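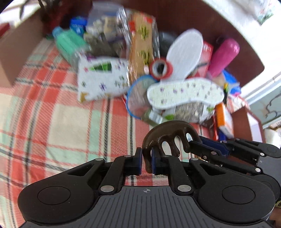
Pre-show walkthrough, Espiritu back room
Checked 06/02/2024, doors at 7

I do this list before every show we put on, and I type up my comments afterward so the next person on the door knows what I was looking at. The bill tonight is Stinlow headlining with Ernolov opening. If you haven't heard Ernolov, they're a two-piece that sounds like a five-piece, mostly thanks to a bass amp I'll be complaining about further down. Grab the opening set if you can.

OK = fine. FIX = dealt with before doors. WATCH = somebody keep an eye on it.

EXITS AND FLOOR

Front door opens fully, no wedge or sandwich board in the way — OK

Alley door opens from inside without a key — OK. It sticks a little at the bottom. Lean on it and it goes. I'd still like it planed down, I wrote the same thing in April.

Exit signs lit — FIX. The one over the alley door was out. New bulb in, spare bulb in the drawer under the register.

Path from stage to alley door clear — FIX. Drum cases. It's always drum cases! They're now stacked in the hallway nook, and I asked Stinlow to put theirs in the same spot after they load in.

Floor dry, no loose mats — WATCH. The mat by the bar curls up on one corner. I taped it, but tape and beer don't get along, so please check it between sets.

Room count — the card on the wall says 93 and that includes the bands, the sound person and whoever is pouring. Clicker is on the door stool. When you hit the number, you stop, even if it's your cousin.

POWER

Stage left outlets tested — OK

Stage right outlets tested — FIX. Top outlet was loose enough that the tester fell out of it. I've covered it and run the pedalboards off the bottom one.

No power strip plugged into another power strip — FIX. Found one behind the keyboard riser. I know it's tempting, the riser is miles from the wall. There's a long heavy cord on the hook in the closet, so use that.

Bass amp on its own circuit — OK. This is the 600 watt monster Ernolov brings. Last time it shared a circuit with the bar fridge and we lost both in the middle of the best song of the night (the slow one, with the whistling). It's on the back wall circuit now and it held through the whole soundcheck.

Cables taped down where people walk — OK, and really nicely done. Whoever did the run to the sound desk, please do all of them forever.

STAGE AND GEAR

Riser legs locked — OK. I jumped on it. It's the only part of this job my knees object to.

PA speakers strapped to stands, stand pins all the way in — WATCH. Left one is solid. The right stand has a pin that goes in but wiggles. I dropped the stand one notch and it sits better. It should be replaced before the Nodby record release, that's going to be a much rowdier crowd.

Mic stands, bases tight — OK, except the one with the green tape on it, which I've put in the closet. Leave it there.

Lights on the overhead bar have safety cables — OK. All 3 have them, I got up on the ladder and tugged each one.

Ladder put away again — OK. (I forgot this last month and a guitar player found it with his face. He's fine.)

Fog machine — not used tonight. Stinlow asked, and I said no until we know for sure what it does to the smoke detector in the hall. I'm not ruling it out, I love fog.

SOUND AND EARS

Free earplugs at the door — OK. We bought a carton of 4,000 pairs a while back and I thought that was crazy, but people take them by the handful. Refill the bowl before the headliner goes on.

Monitor level checked with the band — OK. Stinlow's singer likes it loud up there. We turned the guitar amp to face across the stage instead, and then she could hear herself without the monitors screaming. It made the whole room sound better too, the vocals on the new EP are so soft and you could finally catch the words.

FIRE AND FIRST AID

Extinguisher by the bar, needle in the green — OK

Extinguisher by the stage, needle in the green — OK, but somebody had hung a jacket on it. Jacket is in the lost and found.

First aid kit stocked — FIX. We were out of big bandages and the cold packs were down to one. Restocked both.

Flashlight at the door works — OK

LEFT TO DO

Plane the alley door. Replace the stage right outlet, with a real electrician please. New pin or new stand for the right speaker, before Nodby. Swap the mat by the bar for one that lies flat.

I'll walk it again at closing and add anything new on the back of the clipboard copy.

Questions about a show? Ask at the bar or use the contact page | © 2024 Espiritu back room shows | Back to top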